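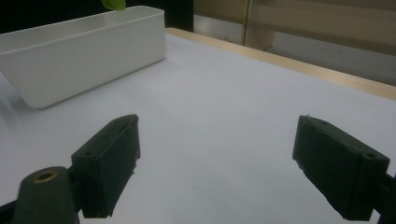 Most of what we will do this week comes down to one question that sounds easier than it is: given what the wrist camera sees, where should the fingers go next? Last time we talked about the arm as if it lived in a nice clean coordinate system, and I promised you we would get to the messy part, so let's get to it. Suppose the target is the long white trough. It sits on a white tabletop, and its outer wall is a matte off-white, so if you hand that view to a plain color threshold you will get back either nothing or the whole table (try it in the lab, it's a good way to lose your faith in thresholds early). What you do have is the line where the wall meets the table, the thickened rim, a soft gray shadow off to the left, and one little green leaf poking up over the rim. Keep those four cues in mind, we'll come back to every one of them.

Course Home > Manipulation Software > Week 9 > Perceiving and Approaching Pale Objects

Filed under: Lecture Notes, Perception, Grasp Planning

1. What the camera gives you for free

With the camera riding along on the gripper, the fingers are always in the picture. Students new to this tend to treat them as a nuisance and mask them out in the first line of code. Please do mask them before you run segmentation, but don't throw them away! The fingers are the one thing whose geometry we know exactly. If the dark green blocks show up in the image where your kinematic model says they should for the current opening width, your calibration is probably healthy. If they don't, stop and fix that before you blame the planner. I lost most of a May to this once, tuning a planner that was perfectly fine, and I would like you to keep your May.

In our code base the check lives in Pluvura, in the finger consistency node. It renders the expected finger outline, compares it with the observed one, and publishes a single score from 0 to 1. Anything under 0.80 and the node refuses to pass frames downstream. You may lower that number for debugging. You may not turn it in that way.

2. Finding a white thing on a white thing

Back to our cues. The bottom line of the wall is a real geometric edge, and it is the one I trust most, even though its contrast is poor. The rim gives you two nearly parallel edges close together, which is a lovely signature for an open container and quite rare elsewhere on a tabletop. The shadow is helpful but treacherous. Its border is blurry, it moves when the lights move, and a greedy edge linker will happily glue it onto the container and report an object that is far too wide. As for the leaf, it has by far the strongest color in view, so every attention-based detector you train will love it. That's fine for saying "look over there." It tells you very little about where the walls are, and from a low viewpoint you can't even say whether the plant is inside the trough or standing behind it. Write that uncertainty down in your state estimate and let a second view settle it.

The recipe we use in Ogilvie, our perception package, goes like this. Mask the fingers. Boost local contrast in small tiles (global equalization mostly amplifies sensor noise on a table this uniform). Extract line segments, group the parallel pairs, and fit a box model with unknown length. The length has to stay unknown because the near corner lies outside the view on the left, and a fit that invents a corner it never saw will be confident and wrong. Esther Kariuki, who taught this unit before me, used to write "no corner, no length" on the board at this point, and I have kept up the tradition.

3. Planning the approach

Once you have a partial box, you have to choose between acting and looking again. We frame this as a small cost comparison. Grasping now costs you the expected price of a miss, moving the camera costs you time. For a diagonal container that runs out of view, looking again wins nearly always, and the natural move is to back up and shift toward the missing end.

When you do commit, remember that the fingers have thickness. These are chunky blocks, and for a wall pinch one of them has to go down inside the trough. If there may be leaves in there, the inside finger needs a clearance test against the plant hypothesis as well as the walls. Funau, the planner, will accept an "unknown occupied" region for exactly this purpose. Use it generously. Open wide before descending, come down along the wall normal tilted slightly outward, and close slowly until the force estimate rises.

4. Lab work

Pull the recorded sequence from the Bomar share. It has 338 frames, and the finger mask is already supplied for the first 15, so you can get going without writing your own. Run the consistency node, then the line fit, and plot the estimated wall angle over time. I'd like a paragraph from you on where the fit jumps and what you think it grabbed by mistake. A paragraph is plenty, I do read them all and I have a large class.

If your segments come out all chopped up, your tiles are too small. If the shadow keeps winning, raise the gradient threshold and lean on the rim pair instead. Heather Semple holds lab hours in the usual room and has seen every possible way of getting the camera-to-finger transform backwards, so go see her before you've spent an evening on it.

Write-ups are due 17/03/2023 at the start of class. Next time: what to do when the container moves as you touch it.

Questions about these notes: contact the course staff | Copyright Manipulation Software course | Back to top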